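Sorting the little boxes, finally

I have been putting off the parts shelf since June, and this weekend I gave in. My friend Eun-seong Son came by with coffee, looked at the pile and said I'd need 30 minutes. Ha! It took the whole afternoon (we did stop for noodles, to be fair).

My trouble is that I keep things in their original packaging. Cables, screws, spare motors, all of it stays boxed, and then I stack it any old way and forget what I own. So we cleared the big table and went shelf by shelf. Anything for the Plemham build went on one side, anything without a home went on the other. I also found 2 rolls of tape I'd bought twice – typical me.

Colored sheets were Eun-seong's idea and I love them. You put down a light one and a dark one and each gets its own group, so your eyes know where to go.

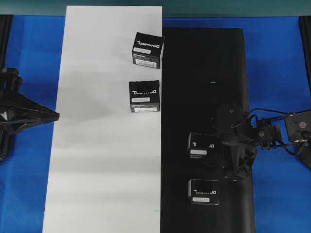 Small boxes are the worst to sort, I think, much worse than big ones. They slide behind everything and they all look the same from the back. The black Dynamixel ones really pop on the white sheet, but on the black one I mostly go by the white labels and lettering. Next time I might try yellow for the second sheet, or maybe a nice pale green if Doltwood still sells it. The cable drawer is waiting for next weekend!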